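Prurkance Cooperative, Operations Group
Minutes of the December meeting
Held in the upstairs room at Irnevholm, 6:00 p.m.

Present: Ashok Rathore (chair), Orellana (packing), Sesetti (accounts and minutes), two members from the shop floor, one from the kitchen.
Apologies: the night lead.

1. Minutes of the last meeting

Accepted with one correction. The order for shelf labels was placed by packing and not by the kitchen. Sesetti will change the file copy.

2. Matters arising

The back door closer has been replaced. The invoice came to less than the quote and has been paid. The question of who holds the spare key to the dry store was raised again and left with the chair.

Packing still has no second tape gun. Orellana will buy one and put in the receipt.

3. Machines for small chores

This item took most of the meeting. The chair reminded the group what was asked for last time: a plain answer on whether any of the small jobs on the floor or in the kitchen could be given to a machine during the coming year, and if so which ones. Members had the chair's notes in advance.

Ashok went through the list of chores. It has 17 lines, from wiping down the counters to breaking down cartons. He had marked each one as possible now, possible with someone standing by, or leave alone. He said he had been strict, and had put a job in the first group only if he would be willing to go home while it was being done. By that rule there are two jobs in the first group, floor scrubbing after closing and counting sealed cartons on the belt. There are nine in the second group and six in the third.

The kitchen member asked why folding dish towels was in the third group when there are videos of it being done. Ashok said the videos he had watched were mostly of one towel at a time, laid flat, at a speed none of us would put up with. He would move it to the second group if the kitchen wanted to look into it. The kitchen does not want to at present.

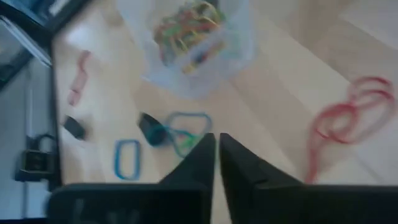 Sorting the odds and ends at the packing bench was discussed next. Orellana said it is the job most people would be glad to lose, and the one she least expects a machine to do well. Hard parts keep their shape and can be picked up from more or less any side. Rubber bands do not. A teal one pulled into a rough triangle and a blue one sitting as a neat rectangle are the same job to a person, and the red ones lying over each other in a loose cluster are only slightly more bother. A two-finger gripper has to get one tip inside the loop or pinch the band flat against the wood, and with the red ones it first has to settle which curve belongs to which band. She added that small black items lying among the bands, one of them right up against the teal loop, make it harder again, as they have to be left behind or moved first. Ashok agreed and said this was why he had put bench sorting in the second group. One of the shop floor members thought it should be in the third.

There was some back and forth on this. The shop floor member's point was that a person sorting bands is also doing other things, such as throwing out perished ones and noticing when a size is running low. If a machine only moves bands into tubs, somebody still has to do the rest. Orellana said that was fair, but the rest takes a few minutes and the sorting takes most of an hour. It was left in the second group by a show of hands.

Sesetti asked about money. The quote for a year's lease on a bench arm with gripper is 1,748 a month, with setup charged separately. Sesetti set this against the wages for the time now spent on bench sorting and said it does not come close. It would have to take on at least three of the jobs in the second group before it was worth a longer conversation, and each of those would need a person nearby, whose time is not in the quote. The chair asked for this to be recorded in full, as the question is likely to come back.

The floor scrubber was looked at separately. The price is reasonable and the firm will take the machine back within the first month. The concern is the ramp by the loading door and the mats in the kitchen passage, which would have to be lifted every night. The kitchen member said they are supposed to be lifted every night now.

The carton counter was not discussed at length. Packing already counts by pallet and is content with that.

Agreed:
Bench sorting stays with people for the coming year. To be looked at again next December.
No lease on the bench arm.
Ashok to arrange a trial of the floor scrubber, including the ramp.
Orellana to try keeping bands in separate tubs from the time they arrive, so that there is less to sort in the first place.
Kitchen to lift the mats.

4. Stockroom shelving

The lower shelves on the north wall are bowing. Boxes of glass are to go on the floor pallets until brackets are fitted. Roughly half of the brackets are already in the building and the rest are on order.

5. Rota

The early shift over the holiday week is one person short. The two shop floor members will split it between them. Sesetti to adjust the hours sheet.

6. Any other business

The kettle in the upstairs room trips the breaker if the heater is on. Use one or the other.

A request for a second coat rail was put off.

Next meeting: same place and time, date to be sent around by the chair.

Closed at 7:40 p.m.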